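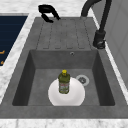 Flenholm Gadget Club
Minutes of the autumn meeting, 10/26/25

The meeting opened a little late because the projector would not talk to the chair's new phone. The secretary's old one worked first time, to loud cheers.

1. Minutes of the September meeting
Agreed, with one correction: the folding phone passed round in September was the Inar Fold, not the Inar Slate. The Slate doesn't fold, as its owner was keen to point out.

2. Group test of the Inar 2
This was the big item and it did not disappoint! Five members have been using the phone as their main handset since September and all of them brought it along. Battery life was the thing everyone wanted to hear about, and the reports were excellent. Four of the five get through a full day and well into the next, and the fifth (who plays games on the bus both ways) still gets home with some left. From flat, it reached 90 per cent while we were having our tea and going through the post.

The camera divided the room. Daylight pictures are lovely, with natural colours and plenty of detail in leaves and brickwork. Indoors it tends to brighten everything, and one member showed a candlelit birthday that looked like lunchtime. Several people liked that. Several did not, and were shown where to switch off the night setting (Camera, Extras, Low light).

The speaker is on the bottom edge, just where your little finger goes. General groaning.

Agreed: testers to keep going until the next meeting and note down any apps that crash.

3. Flirkden earbuds
A pair was handed round with the cleaning wipes. Very comfortable, very light, and the case shuts with a most satisfying click. They paired with every phone in the room except one, and that phone has trouble with everything. The touch controls are a bit too eager: three people hung up on a test call while pushing the bud back in. There is a setting for this in the Flirkden app, though it took the combined efforts of the back row to find it.

Question from the floor about whether they can be used one at a time. They can, either side, and the sound switches to mono by itself.

4. Repair evening
What a turnout! The Bošković workshop lent us the benches and the good screwdrivers again and we had a queue before the doors opened. Most jobs were batteries and charging ports full of pocket fluff. Two cracked screens were replaced and one was declared beyond us. The secretary has written to Bošković to say thank you.

It was suggested that people back up their phones before they come, as we lost a lot of time waiting for copies to finish. Agreed, and this will go on the poster in large letters.

5. Old handset shelf
The shelf now holds 30 phones, all working, and it is a joy to look at. Any member may borrow one for up to a month. Please return it with the charger it went out with. The slide phone with the orange keys is still out and there is a waiting list for it.

6. Money
We have 100 pounds set aside for the spare parts box. Agreed to spend it on batteries first, then on adhesive strips and a second heat mat. Subscriptions stay as they are.

7. Any other business
A member asked for a beginners' session on moving from one phone to another without losing messages. Lots of hands went up, so we will do it in the first half of the next meeting. Bring both phones, both chargers and your passwords.

The door code has changed. Ask the secretary.

Next meeting: same room, same time. The main topic will be small phones, and whether anyone still makes a good one. Bring yours if you have one!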